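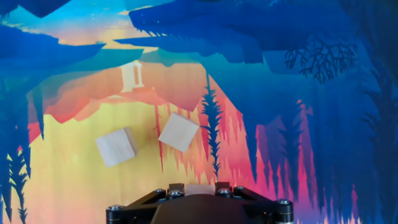
Photo: Groltbridge cell, wrist camera. Credit: Pleta project

Pleta: written practice for small arm cells
Progress report to the Frimpong fund, period ending November

You asked last time for fewer adjectives and more rules. We have 3 rules to report, and one long argument.

The first covers work surfaces. Our draft used to say that test surfaces should be "plain and matte," a sentence written by people who had only ever met plain, matte tables. Fliltadgate pointed out that the sites we're writing for own nothing of the kind. The draft now asks for sessions on at least one busy printed surface, and the blue and orange fantasy landscape has been in use at Groltbridge since the summer. Pale wooden cubes on pale yellow artwork are a fair trial of anybody's vision settings. The wording is settled, apart from "busy," which has its own file of correspondence.

The second is about fasteners. Every screw you can see on the gripper bracket gets looked at before a session and initialed on the sheet. The first version of the sheet had a single box marked "screws OK," and it was ticked every time, including on a day when the arm was away for repair. The new sheet has a line per screw. Operators dislike it, which we're taking as a sign that it's being read.

The third says what to do with a part in the fingers when a session stops. The draft says: put it down, open, back off, then stop. If the stop is an emergency stop, leave the part where it is and write down that you did. Both sites agreed to this in one meeting. We have checked the minutes and it seems to be true.

The sessions themselves: we planned 600 pick-and-place cycles on printed surfaces and have logged over 200. The shortfall is mostly the paperwork, and we do see the joke. Cycles logged on the old sheet have been left out of the total, so please don't add them back in from the spring report.

Still open is the argument. Groltbridge wants the speed limit near people stated as a number. Fliltadgate wants it stated as a procedure for arriving at a number. The current draft contains both, and they disagree. A revised clause goes to the 2 sites next month.

Spending is under budget on travel and over on printing. We'd like to move the one to cover the other and need your written yes by the end of the month.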